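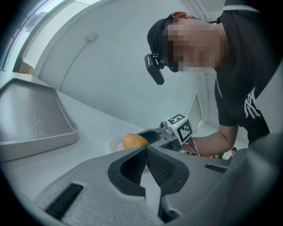
Review: The Hudulell Hand-Held Gripper Pair, as Shown at the Roscombe Open Day

Reviewed for the Corkeck Equipment Library
Saturday, January 27, 2024

The Corkeck Equipment Library lends technical equipment to colleges and adult workshops in the district. Members had asked whether the Hudulell pair should be added to the lending list, and the library attended the winter open day at Roscombe in order to see it used at a table. This review covers what was shown there and a short trial by our staff. It does not cover the software in any depth.

The pair is supplied as two hand-held grippers, one for each hand, intended for recording simple tasks that a robot arm will later be trained to repeat. The operator at the demonstration worked at a white table with one orange, oval item, a small white plate and a light gray tray. A short task of this kind is a fair test. Rounded items tend to roll, and a plate leaves little room for the fingers to come in from the side.

Build and handling

The body is gray with a matte, textured surface and gave a secure hold during our trial. It is large. Staff with smaller hands found the reach to the trigger tiring after 9 or 10 repeats, and Hudulell would do well to offer a second handle size. The black fingers form a V and are lined with a dark mesh pad. We found the pad kind to soft goods, although crumbs collect in it and the supplied brush does not reach the bottom of the notch.

Slotted vents are set into the housing on both sides of the finger mount. One of our staff covered a vent with a thumb more than once without noticing, and a raised edge would help.

Tracking and cable

A white cube with black-and-white marker patterns is mounted on top of the gripper, beside a small metal bracket held with screws. The cube adds height, and the user must learn to keep it clear of sleeves and lamp arms. A small green light near the cube is easy to find in a bright room. The cable is thin and runs down toward the arm. It was not in the way during short tasks – we would still want a clip at the elbow for longer ones.

The operator at the open day also wore a camera on the brim of a baseball cap. This is sold separately under the name Han. We tried it for a few minutes only and cannot comment on comfort over a full session.

Running time and price

Hudulell states up to 60 minutes of recording on one charge. The library did not test this. The pair was quoted at $1,687, with the Han camera a further $248. Replacement pads were not priced at the open day and are expected in September.

Assessment

Recommended for lending to colleges, with an induction for first-time borrowers. Not recommended at present for evening workshops, where the size of the handle would exclude too many members. The Roscombe staff were courteous and allowed ample time at the table, but printed instructions were in short supply and visitors at the back could hear very little. The library has requested a loan set for further trial.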